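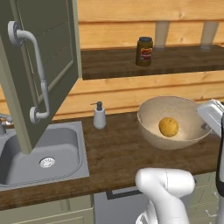
Februar, Werkstattbuch Förderhaus Rilorside

Türen im Obergeschoss nachgehobelt, zwei klemmen noch. Tipene hat den Estrich im Bad gemessen: 2 % Restfeuchte, Fliesen also erst nächste Woche.

Zuschuss der Gemeinde: Bescheid über 3.000 Euro ist da, reicht für die Kellerfenster. Käufer müssen 12 Monate selbst drin wohnen – Lurdes klärt, ob das ab Notartermin zählt.

Bisher fast 19 Anfragen. Offen: Zählerschrank, Angebot Finholm.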